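Workshop > Open days > Fruit table how-to

Home Guides Visits Contact

If you're setting up a gripper table for visitors, steal my setup from the Betia open day! Use a wipeable cloth and small fruit in mixed sizes. Spread it out (I leave a hand's width between most pieces), put a bowl at the far end, and let people try one pick before you explain anything. They squeeze way too hard at first, so start them on tangerines and save the tomatoes for later. Close slowly, stop when the pads touch, then lift. Give each person six tries and swap.
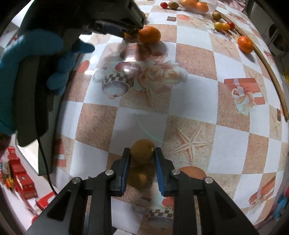 Mikholm, October 2025

Two hand-held grippers at the table, both with blue pads, and fruit everywhere. Ximena Beltrán talked people through the pick while I ran the line. Plan on eight minutes a pair, and keep spare tomatoes under the table.

Related
Packing for a demo in February
Gripper pads: cleaning and swapping
Our visit to Flelleck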